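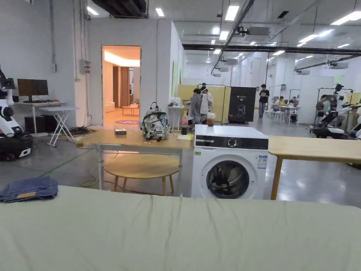
Laundry Cell Upkeep Meeting – Minutes
Held 25th July, Stoklow workshop, main floor
Chair: Manon Lachance
Present: cell operators, maintenance, one person from Melnyk by phone for items 3 and 4
Apologies: scheduling

1. Minutes of the last meeting
Accepted with one correction. The spare handheld gripper was returned to the Skistumgate site in February, and the earlier minutes had it still on our shelf. Inventory list to be changed to match.

2. State of the cell
Manon gave the count. The handheld gripper now on the bed station has logged 2,531 grasps since its last full service. The service limit is 3,000. At the present rate it will get there before the next meeting, so the service is to be booked now.

Shirts are still the harder item. Jeans give few dropped grasps and the settings for them are to be left alone. With shirts, operators are closing on too much fabric at once and the fingers stop short of fully closed. The log shows 239 short closes for the period, nearly all on shirts.

It was agreed that operators will lift a shirt clear of the sheet, check the indicator light and then carry on. If the light goes out during a lift, the shirt is to be put down and the gripper taken out of use until maintenance has seen it.
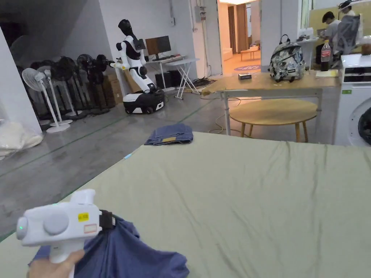
Gripper check on the bed station, blue shirt, indicator light green.

3. Finger pads and strap
Maintenance reported that lint is building up behind the finger pads. The pads were last changed at the full service and one has started to lift at a corner. Melnyk advised against gluing it. The pad should be replaced as a pair with its partner, and the opening width set again afterward with the gauge.

Operators asked how often the pads should be cleaned between services. Agreed: at the start of each shift and again after every 10 shirts. Use the soft brush only. Alcohol wipes are not to be used on the pads, but are fine on the handle.

The strap screws were found slightly loose on the last inspection. They have been tightened by hand driver and marked with paint pen so any movement will show. Maintenance will look at the marks weekly and write down what they find, even if nothing has moved.

4. Zero position
There was some discussion of drift. The gripper reads slightly open when it is fully closed, and the reading gets worse through a long shift. Melnyk thinks the cause is the spring and not the sensor, and would like to see a log from a full shift before sending parts. Until then the zero is to be set three times a shift: at the start, after the break, and after any drop onto the floor or bed frame.

One operator pointed out that the zero routine in the Onamow software can be started with fabric still in the fingers, and that it then saves a bad value without warning. Manon will send this to Onamow as a fault report. In the meantime, empty the fingers and look at them before pressing start.

5. Bed station
The sheet has to be pulled flat before each run. Deep creases get picked up along with the garment and show in the log as good grasps when they are not. Folded items go to the far side of the bed and stay there until the run ends.

The request for a firmer mattress pad was put off. Maintenance would like to finish the gripper work first and change one thing at a time.

6. Floor and cables
Loose cables are to be kept away from where operators stand at the bed. Maintenance will price cable covers. The green floor lines stay as they are for now – any change to the layout has to come to this meeting before tape goes down.

7. Actions
Book full service for the handheld gripper – Manon
Order one pair of finger pads – maintenance
Record a full-shift log and send to Melnyk – operators
Fault report to Onamow on the zero routine – Manon
Correct the inventory list – maintenance
Price cable covers – maintenance

8. Any other business
The gauge was missing from its drawer twice. It is to be signed out on the sheet inside the drawer, by maintenance as well.

Next meeting to be set once the service date is known.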